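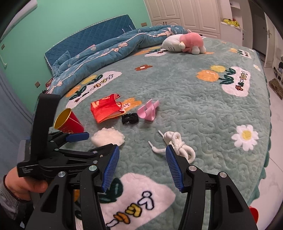
September
By the Inen project desk, Zudthorpe

If you've walked past the second-floor training room at Imwood lately and heard cheering, that was the tidying crew getting through their 295th pickup with the hand grippers. We are all a bit giddy about it, so please forgive the noise!

For those who joined over the summer: Inen is our project to teach a robot arm the fiddly part of housekeeping, picking up small stuff and putting it where it goes. The teaching is done by hand. You hold the gripper, squeeze the trigger, close the jaws on the thing and move it, and the recording becomes the lesson. Our housekeepers do this, in real bedrooms as well as in the training room, and they are wonderful at it. They know without thinking that you take a paper cup by the rim so it doesn't crush, and that a coiled rope has to be grabbed through more than one loop or half of it stays behind. Cotton is its own adventure. Close too hard and you can't feel that you have it, close too softly and it stays on the blanket looking smug.

What has changed for the crew? More than we guessed in the spring. Of the 19 people on the rota, four have moved to recording for half of each week, at the same pay grade plus the skills allowance, and the other half they spend on their regular rounds. The allowance took far too long to sort out and we're sorry about that. The shift sheets now show recording hours in their own column, so please check yours before signing.

The other change is harder to put on a sheet. People have started talking about how they work. Two colleagues spent a whole lunch arguing over whether you clear a bed from the headboard down or from the near side in (near side in is ahead at the moment, but the headboard camp is loud), and for years that kind of know-how just lived in people's hands. Now it gets written into the recording notes with their initials next to it, and the Nkosi engineers read those notes before they touch anything else. Last month a note about hair ties changed the order of the whole practice list.

There are worries too, and the open meeting heard them. Will the arm take rounds away? The agreement on the staff board says no round will be reassigned to a machine during the trial, and any change after that goes to the crew first. Wrists are the other thing. The gripper gets heavy after a while, so recording blocks now stop at the half hour, with a proper break — please take it, even when you're on a streak.

We'd love a few more hands for the fall, left-handers especially. No experience needed, the sign-up sheet is by the linen hatch, and you can come and try the gripper any afternoon after three.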